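Koltgate nurseries to add tick checks to outdoor sessions

February 2, 2023

Parents of children at nurseries in Koltgate will be given written advice on checking for ticks this spring, under a scheme that also sets out what staff should do when they find one on a child.

The scheme, called Gukum, applies to nurseries and pre-schools that hold regular sessions in woodland, parks or long grass. It starts in May and covers 300 children aged three to five. Each setting will receive a procedure for staff, a record form and a sheet to send home with families.

Ticks are small, spider-like creatures that feed on the blood of animals and people. Most bites cause no lasting harm. A small number of ticks carry the bacteria that cause Lyme disease, which can be treated with antibiotics and is easier to treat when it is found early.

Mareike Brandes, the children's nurse who wrote the procedure, said practice had differed widely from one nursery to the next.

"Some settings checked every child after every woodland session. Others had no written rule at all and left it to whoever was on duty," she said. "Parents were sometimes told about a bite at pick-up and sometimes not told. The form is there to fix that part first."

Under the procedure, staff will look at the areas of a child's skin that can be seen without undressing them: hairline, ears, neck, arms, hands and lower legs. The check takes place within 30 minutes of the group coming back indoors. Parents are asked to carry out a full check at home the same evening, including the armpits, groin, waistband and the backs of the knees.

In young children the head and neck need particular attention. Adults are more often bitten on the legs, but a small child walking through bracken or long grass brings the upper body into contact with the same plants.

Staff may remove a tick only where a parent has given written consent in advance. The method is the standard one. The tick is gripped as close to the skin as possible with fine-tipped tweezers or a tick removal tool and pulled upwards slowly, without squeezing the body. The skin is then cleaned with antiseptic or soap and water. Petroleum jelly, nail varnish, alcohol and heat must not be used to make the tick let go.

Where no consent is held, the nursery will telephone the parent at once. Children will not be sent home because of a bite alone.

The record form asks for the date, the position of the bite on the body, the time the tick was found and whether it was removed. One copy goes to the parent and one stays in the child's file. Staff are not asked to identify the type of tick or to keep it for testing. A positive result from a tick does not show that the child has been infected, and a negative result does not rule out an unnoticed bite elsewhere.

The form was tested last year at the Fasano pre-school, where 13 bites were recorded over one season. In 3 of those cases the tick was found by staff and in the rest by a parent at home. The pre-school has since moved its check to before lunch, when hands and sleeves are being dealt with anyway.

Imke Baumgart, who manages the Fasano pre-school, said the extra work had been small. "The check itself is quick. The filing took longer to sort out, mainly because we had two versions of the form in the building for a while," she said.

She added that outdoor sessions had gone ahead as planned throughout the season, and that no family had asked for their child to stay inside.
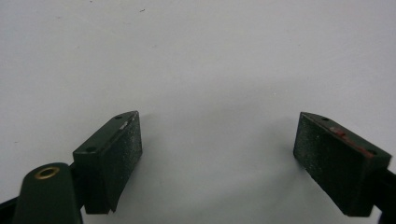
Size is the main reason bites are missed. A tick at the nymph stage is often compared to a poppy seed, and it does not usually hurt when it bites. The home sheet suggests shaking out coats and trousers over a pale, plain surface in good light before they go back on the peg. On smooth white even a tiny dark speck stands out, like the one near the top of the picture, while a mark of that size in thick hair or on a patterned legging is easily passed over. For the scalp, the sheet recommends feeling slowly with the fingertips as well as looking.

Clothing advice has been kept short. Long sleeves and trousers tucked into socks are preferred for woodland sessions, in light colours where families have them. Insect repellent will not be applied by staff. Parents who wish to use one should put it on before drop-off and follow the age limits on the label, which differ between products.

The sheet also lists the signs to look out for afterwards. A spreading circular or oval rash around the bite may appear up to three months later, although it usually shows within four weeks. It may be pink or red, or look more like a bruise on brown and black skin. It is not usually itchy or sore, and some people with Lyme disease do not get a rash. A child who has a spreading rash, or flu-like symptoms such as a high temperature, headache, aching muscles or tiredness after a bite, should see a GP, and the parent should mention the bite and its date.

Removal tools for the settings are being supplied by Kostiuk, a local pharmacy – one for the first-aid kit in the building and one for the outdoor bag. Nurseries outside the scheme may ask for a copy of the procedure and the record form, but will need to buy their own tools.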